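Fanby Home Notes: Keeping a Desk You Can Stand to Sit At

By Lai-ching Ng

I've been meaning to write up my desk routine since April, when I had two letters in the same week asking how often a home desk really needs a good clean. My answer is more often than you think, but for much less time than you fear! I work at the same table where I pay the bills, wrap presents and now and then eat a bowl of soup, so mine gets its share of everything.
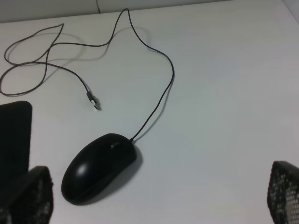
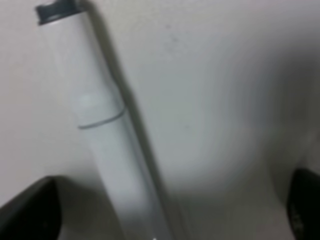
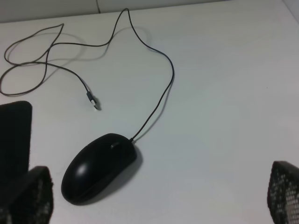
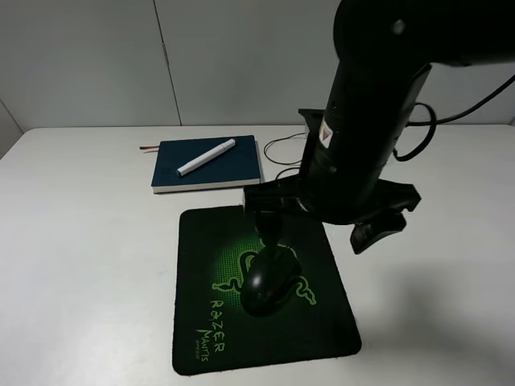 A white top, and the small things that live on one: the mouse in the first, third and fourth pictures, a white container with a gray cap in the second.

Start with the surface

Take everything off. I know, I know, it's tempting to wipe around the lamp and call it done, but the ring of dust under the lamp base is the very thing that will be stuck to your sleeve tomorrow. Put it all on the bed or the sofa (this also guarantees you'll finish before bedtime).

For a painted or plastic-coated top, a bowl of warm water with a small squirt of dish soap is all I use. Wring the cloth out until it hardly drips, wipe in long strokes from the back edge toward you, then go over it again with plain water and dry it with an old tea towel. White tops show every smear, so the drying part matters more than the washing part. If your desk is bare or oiled wood, skip the soapy bowl, use a barely damp cloth and follow the grain.

Stains that laugh at dish soap

Tea rings usually give in to a paste of baking soda and water. Dab it on, leave it while you make a phone call, and rub very gently with a soft cloth. Go easy on anything shiny, as the paste can dull it. Ballpoint comes off most hard tops with rubbing alcohol on a cotton ball, but please try it first on a spot at the back where it won't matter. I took the finish off one corner of a side table I had been very fond of, and I still set a plant over it.

For sticky label residue, a few drops of cooking oil left on for ten minutes will loosen nearly anything. Wash the oil off afterward with your soapy cloth or you'll have traded one sticky patch for another.

The mouse and the keyboard

Unplug them, or switch them off if they run on batteries. Turn the keyboard upside down over the sink and give it a few pats on the back, like a baby with wind. Then a soft dry paintbrush between the keys, and a cloth just dampened with rubbing alcohol over the tops. Never spray anything straight onto them.

A mouse collects its grime in two places, along the seams of the buttons and on the little feet underneath. A wooden toothpick run along the seam brings up more than you'd care to see. Wipe the feet, wipe the cord from one end to the other while you're at it, and let it all air for a few minutes before you plug back in.

Cloth mouse pads can mostly be washed by hand in cool water with a drop of shampoo. Check for a label first, and leave alone any pad that has lights or a cord. Press the water out in a towel (don't wring!) and lay the pad flat overnight. Mine takes until the following afternoon in winter.

Cords

Bread bag ties, the plastic sort, are lovely for this. Write the name of the gadget on one and clip it near the plug, and you'll never again crawl under there pulling out the wrong thing. For a cord that keeps slipping down behind the desk, a binder clip on the back edge holds it nicely with the end threaded through the wire handle.

Coil loosely. A cord wound tight around your hand and knotted will start to crack at the bends sooner or later.

What goes back

I give myself 2 pens, a pencil, the lamp, and whatever I'm working on. Everything else has to argue its way back on. Small bottles and tubes go in a shallow tray in the drawer, lying down with their caps all facing the same way, and anything with liquid in it gets its cap tightened first.

Paper is my own weak point. I keep one folder for things to do and one for things to keep, and I empty the first while the kettle boils. Receipts fade terribly in sunlight, so if you need one for a warranty, keep it in the drawer and take a photocopy.

Next time I'll get to drawer liners, and the reader who asked about candle wax on a lace tablecloth will have her answer then too. Put it in the freezer in the meantime, folded in a bag.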